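Section 4: Oiling and curing your Pludthorpe table

Right, so the legs are on, it's the right way up and you've had a cuppa. Now for the part I like best! I've done a fair few of these tables (mostly for mates, plus one long one for Si-woo Yoo's office) and the finish is where people rush. Please don't. Bare timber drinks up coffee like you wouldn't believe.

You'll need the Pollari hardwax oil that came in the carton, a couple of lint-free rags, a white scouring pad and 2,000 grit paper for the very last rub.

1. Wipe the top down with a barely damp rag and let it dry. The grain will feel a bit furry afterwards, and that's fine.

2. Sand lightly along the grain, never across it. I did mine across once and Zdeňka Hrnčiar still brings it up.

3. Stir the oil, don't shake it. Pour a little puddle in the middle and work it out towards the ends with the scouring pad. Keep it thin, thinner than you reckon it should be.

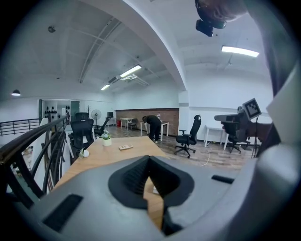 Light timber with a pot plant on top. Keep a saucer under yours.

4. Wait 20 minutes, then buff off anything still sitting on the surface. If it feels tacky, you've left too much on, so grab a fresh rag and keep going.

CAUTION: Oily rags can heat up and catch fire all by themselves. Lay them flat outside to dry, or soak them in a bucket of water before they go in the bin. Never scrunch them up in the shed.

5. Leave it overnight with a window open, then do a second coat the same way. Skip the third coat unless the table's going in a kitchen.
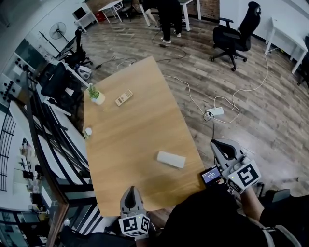

Small things on a light wooden top. Lift them to wipe, don't slide them.

Note: the oil takes its time to harden right through. You can use the table gently the next day, but hold off on hot mugs and wet glasses for a couple of weeks. If your Winthorpe felt pads haven't gone under the legs yet, do that now, while there's nothing heavy on it.

6. Once it's properly hard, give it a light going over with the 2,000 grit and a dab of oil. The colour comes up a treat and it feels silky under your hand. 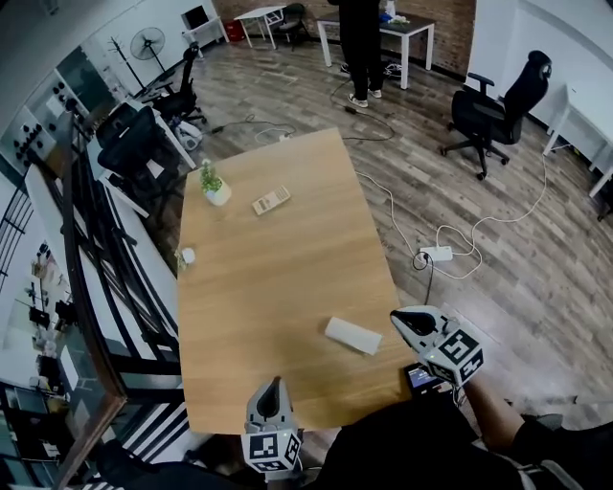 7. Write the date of your last coat on the sticker under the top, then pop the lid back on the tin nice and tight. Mine gets a fresh coat every February.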